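Hilleck Extends Film Packaging Drop-Off to All Four Transfer Sites

Sat 12 October

Residents of Hilleck will be able to drop off flexible plastic packaging at all four of the county's transfer sites starting Monday, the public works department said. The change ends a trial that ran at the Buenaventura Road site only and was limited to households with a registered permit.

Flexible packaging covers most bags, pouches, wraps and sleeves that can be crushed in one hand. It has never been accepted in the county's curbside carts and will not be accepted there under the new arrangement. Material placed in a curbside cart will continue to be pulled out at the sorting line and sent to landfill.

The expansion follows a report to the county board in May. According to the report, 422 households signed up for the trial, and a bale audit at the end of the period found that 26 percent of the material by weight was unsuitable for processing. Most of the rejected weight was food residue and moisture. A smaller share was rigid plastic, including lids and trays, that had been bagged together with film.

Darnell Castellanos, who manages solid waste operations for the county, told the board the reject rate was higher than planned but fell during the final weeks, after the signs at Buenaventura Road were replaced. The earlier signs listed resin codes. The new ones list product types in plain terms, such as bread bags, produce bags, chip bags and pallet wrap.

Two streams will be collected. The first is polyethylene film, which includes grocery bags, bread bags, dry cleaning sleeves and the outer wrap on paper towels. It can be washed, melted and made into pellets, and it has a steady buyer. The second is multilayer packaging, which combines two or more materials in thin layers to keep out oxygen, light and water vapor. Snack bags, coffee pouches and most candy wrappers fall in this group.

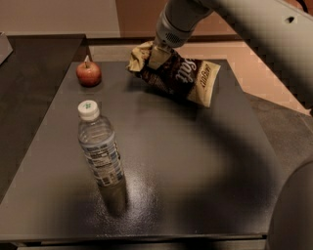

Rowena Padilla

The layers in a snack bag are usually bonded with adhesive or applied by extrusion, and they do not separate in an ordinary wash line. A common structure has a printed outer film, a bonding layer and an inner film carrying a metal coating much thinner than the film itself. The coating protects the contents from going stale. It also lowers the value of the scrap, as it discolors the pellets and can cause gels and weak spots in new film.

For that reason the multilayer stream will not be sold as pellet feedstock. It will go to Rukier, a regional processor that shreds mixed film and presses it with heat into thick sheet. The sheet is cut into boards for drainage mats, cable covers and temporary road panels. Rukier will accept the material at a charge to the county for the first year, with the rate to be reviewed once the monthly volume is known.

Polyethylene film will be baled at the central yard and sold on short contracts. Bales weigh 1,000 pounds each and are shipped when a full trailer load is ready. The department expects the film revenue to cover part of the multilayer charge. It did not give a figure for the remainder.

Each site will have two covered cages, one per stream, placed next to the cardboard compactor. Blue signs mark the polyethylene cage and orange signs mark the multilayer cage. Attendants will be able to turn away loads that are visibly wet or soiled. Commercial loads will be accepted at the central yard only and must be weighed in.

Preparation requirements are as follows. Bags must be empty and shaken free of crumbs. Greasy bags should be wiped with a dry cloth. Rinsing is allowed, but the material must be fully dry before drop-off. Items should not be knotted, folded into tight squares or stuffed inside one another, as nested bags pass through the shredder in clumps. Zippers and small paper labels may be left on. Rigid spouts must be cut off.

Compostable bags are excluded from both streams. Divina Gatchalian, a materials analyst who prepared the bale audit, said in the report that compostable film was hard to tell from ordinary film by eye and softened at a lower temperature, which led to sticking on the press. She recommended that sites post samples of the local brands. Samples will be in place at two sites by opening day and at the others later in the month.

Foam, cling wrap used on meat, and blister packs are also excluded.

The board approved a budget of 722 labor hours for the first year, covering attendants, baling and transport between sites. A request for optical sorting equipment from Zosis was deferred. The equipment uses near-infrared sensors to identify polymers on a moving belt, and staff said it could not be justified at present volumes. The request may return with next year's capital plan.

Board member Virgilio Ignacio voted against the expansion and asked that the processing charge be reported as a separate line in the annual accounts. The motion passed with that amendment.

Permits issued during the trial are no longer required and do not need to be returned. Household drop-off is free. Cages will be open during normal transfer site hours, and material may not be left outside the gates after closing.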